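4.2 House rules for recording sessions

I'll admit we started with no rules at all. We had the hand-held grippers, we had a box of small things to pick up, and we figured good habits would sort themselves out (they didn't!). After our first 300 recordings Themba Joubert and I sat down to watch them back to back, and we ended up throwing out 118. Most of those weren't bad grasps. They were sessions where the person recording had a slightly different idea of what a finished task looked like, or where one object had wandered off its start position between takes and it just went unmentioned in the log.

So we wrote the Hendgate rules, which fit on one page. My favorite is rule 2, the "still start": before anything moves, you hold the gripper open over the table with both fingers in view and the target object between them, and you wait. It feels silly the first few times, but it gives us a clean opening to line up against the log, and it makes a missing object really easy to spot. Figure 3 is what we want that moment to look like.

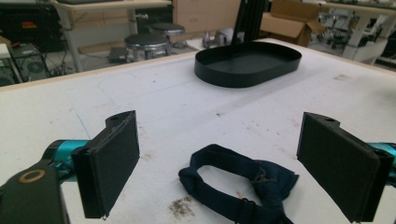

Figure 3. Start position under rule 2, with the bow tie between the open fingers and the black oval tray farther back on the table.

Soft items get their own rule, and this is the one Isauro Meléndez and I argued over the longest. A bow tie with a strap never lands the same way twice, and I wanted people to lay it out neatly every time. Isauro wanted it dropped. We settled on placing it by hand but leaving the strap however it falls, and I've come around to thinking he was mostly right.

Rule 5 covers the table itself. Scuffs, pen lines and specks of dirt stay where they are during a session, and you clean between sessions or you don't clean at all. Wiping down halfway through gave us two different backgrounds under one session number, and Innes Morrison lost a good chunk of October untangling that in Statutix.

The last four rules are about stopping. Anyone can call off a take, and you never delete a failed one, you mark it. We also cap a run at 10 takes per object before switching, mainly for the sake of people's wrists.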